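# How a Robot Arm Gets Ready for Work

At Holon, in the town of Tornolcombe, there is a robot arm that picks up small things and puts them in a basket. Before it can do that job, people have to set it up. After that, they have to look after it.

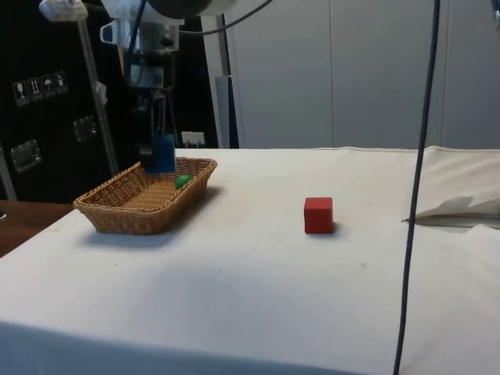
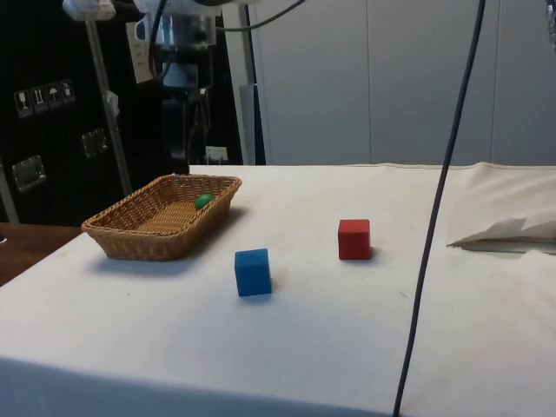
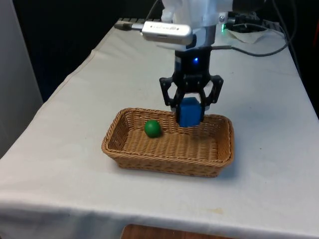 The robot's table, with the basket and the green ball inside it.

## Setting up the table

First, a cloth goes over the table. A plain, pale cloth makes bright colors easy to tell apart. Then the basket goes down, and the blocks are put out where the arm can reach them.

The arm at Holon can reach 50 centimeters in front of its base. Anything farther away is out of bounds. If you stretch out your own arm without leaning, you will find you have a limit too.

## Teaching it where things are

A robot doesn't know where the table is. Somebody has to tell it. The people at Holon move the gripper slowly down until it almost touches the cloth, and the computer saves that height. They do the same at each corner of the basket. This is called **calibration** (say "kal-uh-BRAY-shun").

If the saved height is wrong by even 2 millimeters, the fingers can scrape the cloth or close too high on a block. When someone bumps the table, calibration has to be done again.

## Checking the gripper

The gripper is the robot's hand. It has two fingers that pinch from the sides. Squeeze too softly and a block slips out. Squeeze too hard and the motor gets hot.

Every morning at Holon, the gripper opens and closes 34 times with nothing in it. A person listens for clicks and looks at the screws. Loose ones are tightened with a small hex key. Dust is wiped off the joints with a dry cloth.

## Cables

Power and messages travel to the arm through cables. A cable needs enough slack to let the arm turn, but too much can catch on things. The cables are checked once a week for cracks and for bends that are too sharp.

## When something breaks

In April the arm stopped halfway through a job, and error number 43 came up on the screen. The problem was a worn plug. The Holon team switched off the power, waited, and put in a new plug made by a company called Clesix. Then they did the whole calibration again from the start.

The power always goes off before anyone works on the arm. A robot that is standing still may only be waiting for its next message.

## Words to know

**Gripper:** the part of a robot that holds things.

**Joint:** a place where the arm bends or turns.

**Slack:** extra length in a cable.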